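3. House rules for simulated trials
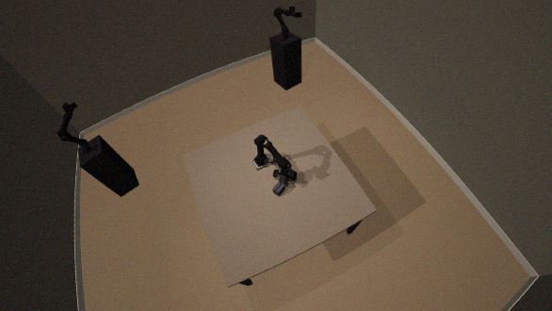

Figure 1. The simulated cell. One arm is mounted on the table with a small block beside its gripper; two more arms stand on dark pedestals.

I'll admit that when we began the Rutangate study I thought rules for simulation were a bit of a fuss. Nothing gets bent, nobody gets a pinched finger, and if a trial goes wrong you press reset and have another go. Then we tried to put my results next to the ones from our partners at Horardale, and we couldn't make them agree on even the simplest block task. Both sets of code were fine. We had just been keeping house differently, and neither of us had written it down. So this section sets out the rules we ended up with, most of them learned the slow way.

3.1 What has to be written down

Our first rule is that the whole cell gets recorded, including the bits that don't move. In Figure 1 the arm in the middle is the one I'd call the working arm, and the two on pedestals are parked for this task. My early logs only mentioned the working arm. That was lazy of me, as a parked arm is still something to bump into, and the planner treats it that way. We now log the base position and joint angles of every arm at the start of every trial, parked or not, along with the table height, the position of each pedestal and the size of the room.

The second rule is about the object. We note its size, mass, friction value and starting angle. The angle is the one people skip (I skipped it for weeks!), and it matters a great deal with a two-finger grip. A block that sits square to the fingers is a much kinder test than one turned partway round, so starting angles are drawn from a fixed list of 200, and everybody uses the same list in the same order.

3.2 Lights and shadows

I had a good grumble about this one before I came round to it. The planner doesn't look at the light at all, so why should I care where the lamp is? But some of our later tests use rendered views as input, and there the arm throws a shadow over the tabletop on its right-hand side, bend and all, with a much bigger patch of shade on the floor past the table. If one group moves the lamp and the other doesn't, the two are no longer running the same test. Lamp position and strength therefore go in the scene file, and a changed lamp means a new scene number. We don't allow "small tidy-ups" to an old number. Colours of the floor, walls and tabletop are handled the same way.

3.3 What counts as a trial

A trial starts when the scene has settled and ends when the block has been held clear of the table for 2 seconds, or when the time limit runs out. Contact between any two arms ends it at once and is scored as a failure, even if the block was already in the gripper. We argued over that last bit for most of June. My own view was that a light brush against a parked arm should be forgiven, and I lost, and I now think the others were right: on real kit you'd want the thing to stop.

Resets are logged too. If you throw a trial away because the physics went silly (blocks sinking into the table, that sort of thing), it stays in the file with a short reason next to it. Of the 1306 trials kept for this paper, each has a seed, a scene number and a software version, and anyone with the Omard scene files should be able to run it again and get the same motion. Before a scene is released, 2 people run it on separate machines and compare the joint logs. If the logs differ, it doesn't go out.

3.4 Where the rules stop

All of this only covers work on the screen. Passing the checks doesn't make a motion safe to send to a real arm, and we've put that in plain words at the top of every scene file. Speed limits, guarding and stop buttons come under the lab's own safety rules, and those always win if there's a clash. The Aydoğan gripper model also has stiffer fingers than I'd like, so I wouldn't lean on our force readings for anything beyond comparing one simulated run with another. We're still working on a softer version. The scene files used here were frozen on 2022-07-12, and any fixes made afterwards are listed separately with their new scene numbers.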